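Foro - Trabajo y automatización - Turnos, tareas y condiciones

Tema: Nos cambian la limpieza por "enseñar a la máquina". ¿Alguien ya pasó por esto?

akasprzak
Buenas tardes a todos. Pido perdón de antemano por mi español, vivo aquí desde hace siete años pero escribo despacio y con diccionario.

Trabajo en la limpieza y el mantenimiento de oficinas, para una empresa que se llama Dudeck. Hace dos meses la dirección firmó un acuerdo con Mellix para automatizar una parte de las tareas repetidas: lavabos, encimeras, recoger paños, ordenar percheros. A cuatro personas del turno nos pidieron pasar media jornada haciendo estas tareas con unas pinzas en las manos, para que el sistema aprenda de nuestros movimientos. La otra media jornada seguimos con el trabajo de siempre.

Lo primero que quiero decir es que el trabajo con pinzas no es descansado. Con la mano yo cojo un trapo sin pensar. Con la pinza tengo que decidir por qué lado lo cojo, cuánto cierro, si voy a tocar el borde o no. Cada tarea se repite muchas veces y el objetivo de la semana son 485 repeticiones válidas por persona. Si una se hace mal, no cuenta, y la hacemos otra vez.

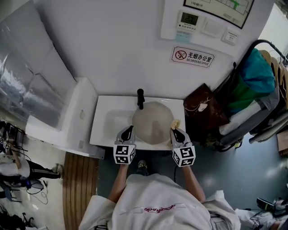
Las cosas blandas son las peores. Un vaso tiene una forma y la conserva, pero una tela o una lámina fina cambia cada vez que la sueltas. El lunes tardé casi toda la mañana en una sola serie y terminé con los pulgares dormidos. La coordinadora me dijo que aprieto demasiado, y puede ser que tenga razón.

Mi pregunta es doble. Primero, si en otras empresas esto se considera otro puesto, con otra categoría. Segundo, qué pasó después con las personas que enseñaron. A nosotros nos dan un plus de 200 al mes mientras dura el proyecto - sobre lo que viene después no hay nada escrito.

Saludos,
Ansel Kasprzak

rosaleda_77
Hola, Ansel. Tu español se entiende perfecto, no te preocupes por eso.

Yo te digo lo que haría: pedir por escrito la descripción del puesto. Si en tu contrato pone limpieza y media jornada haces otra cosa, eso tiene que constar en algún sitio. Guarda también los partes de horas. Y lo de los pulgares comunícalo ya, aunque te parezca poca cosa, que luego si va a más te dirán que nunca te quejaste.

tornillo_flojo
Pues yo no entiendo el drama. Llevo once años fregando y si me pagan un plus por hacer lo mismo con unas pinzas, firmo hoy. El robot que me limpie a mí un lavabo entero, con sus esquinas y su cal, no lo he visto todavía.

ingrid.abernathy
A tornillo_flojo: lo mismo dijimos en Jaber, con la preparación de pedidos. Era el año en que yo llevaba el turno de tarde. La máquina no hizo el trabajo entero, es verdad, pero hizo la parte fácil, y a las personas nos quedó la parte difícil durante ocho horas. Antes, entre una caja complicada y otra, había cajas sencillas y una respiraba un poco. Ahora no.

De sueldo no bajamos. De plantilla sí: las que se jubilaron no se sustituyeron. A mí me pasaron a supervisión de incidencias y cobro algo más, así que tampoco puedo decir que me fue mal.

Ingrid

tornillo_flojo
Bueno, entonces nadie a la calle.

ingrid.abernathy
A la calle, no. Pero los tres contratos de refuerzo de diciembre ya no se hicieron, y eran siempre las mismas tres mujeres.

akasprzak
Gracias por las respuestas. Voy a contestar en orden.

Rosaleda, he pedido la descripción del puesto. Me dijeron que la preparan. También apunté lo de las manos en el parte, y me han dado una pausa de diez minutos cada hora, que antes era cada dos.

Tornillo, no es exactamente "lo mismo con unas pinzas". Cuando limpio, yo decido el orden y veo el resultado. En las sesiones hago solo un trozo: poner, quitar, volver a poner. Al final del día no queda nada terminado, y esto me pesa más que el cansancio. Pero reconozco que el plus me viene bien y que a un compañero mío le gusta mucho, dice que es como un juego de precisión.

Ingrid, lo que cuentas de la parte difícil me preocupa. En el turno tenemos una mujer de 61 años que hace siempre las tareas ligeras por su espalda. Son justo las tareas que estamos grabando.

bindthorpe_sur
Yo estoy en el otro lado, organizo sesiones parecidas en Bindthorpe. Nosotros pedíamos 700 por semana y lo tuvimos que bajar, la gente llegaba al jueves haciendo cualquier cosa con tal de sumar. El número alto da datos malos. Díselo a tu coordinadora con esas palabras, que es el argumento que entienden.

En lo del puesto no estoy de acuerdo con Rosaleda. Si pides otra categoría ahora, te pueden hacer un contrato aparte que termina cuando termina el proyecto. Yo preferiría seguir en limpieza y tener el plus en un anexo.

rosaleda_77
Pues no lo había pensado así, pero un anexo también es papel. Lo que no puede ser es de palabra.

akasprzak
El anexo me parece buena idea, lo voy a proponer. Somos cuatro y vamos a ir juntos a la reunión. Voy a pedir también que las tareas de nuestra compañera queden reservadas para ella - no sé si esto se puede poner en un anexo. Si alguien tiene un modelo de texto, le agradezco mucho que me lo mande por privado.

ingrid.abernathy
Te mando el nuestro esta noche. Le falta justamente esa parte, la de las tareas ligeras, así que tendrás que redactarla tú.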